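Visit report: software open day at Leone, 2026-08-19

Leone opened its planning and control group to outside integrators for one day. I attended the morning sessions on simulation and motion planning and the afternoon session on logging. The hardware hall was also open, but I did not go in. These notes cover the software only and follow the order of the programme.

The first session ran a tabletop pick-and-place task in the simulator. The same kitchen counter came up on the demonstration screens throughout the morning.

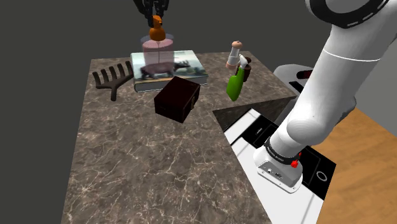
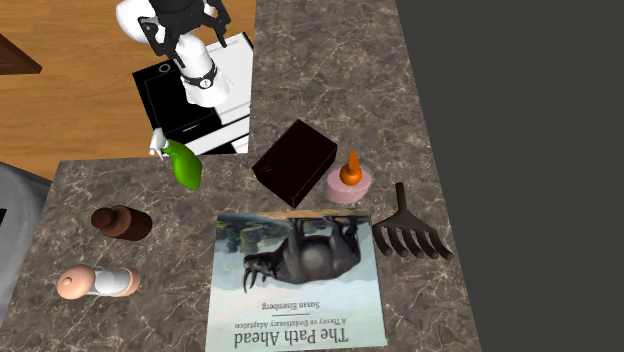 1. Scene set-up

Scenes are described in plain text files and loaded by Satirero, the group's in-house scene manager. A file lists the assets, their poses and their friction values. A seed controls the placement, so any layout can be rebuilt from one line in the log. The asset library stands at 679 objects, each with a separate collision mesh. Books and boxes are treated as rigid. The spray bottle has a simplified trigger, and contact between the trigger and the fingers had been a source of jitter until the mesh was replaced in December.

The hand rake drew the most questions. Its tines are thin and curved, and a convex hull closes the gaps between them. The group now splits such objects into several convex parts and accepts the slower contact solving.

2. Planning

The planner is called Carna. It samples grasps on the target, discards those that collide with neighbouring items, and then searches for an arm path. The time limit per query is 138 ms. If the limit is reached, the arm holds position and the query is repeated with a new seed. I asked whether the old search tree is kept between attempts. It is not, at present.

Placing one object on top of another is handled as a separate problem. The goal is a region on the upper surface, and the planner may choose any orientation about the vertical axis. A tall, narrow item gets a tighter release height.

3. Control and perception

The controller tracks joint positions with a feed-forward torque term. Gains are the same in simulation and on the real arm, and are kept in one file under version control. The perception module can be given either true poses from the simulator or estimates from rendered depth. All the morning's runs used true poses. I would have liked to see the second mode, as glossy bottles and patterned stone are the harder case.

4. Logging

Trarner records joint states, planner queries and contact events on one clock. A run can be replayed from any query, with a different planner setting if required. The regression suite has 70 layouts and is run every night. On the night before the visit, 11 failed, mostly at the grasp stage. The failure list was shown unedited.

Export is to the group's own format only. A converter is planned, with no date given. Slides were promised to attendees by e-mail and had not arrived at the time of writing.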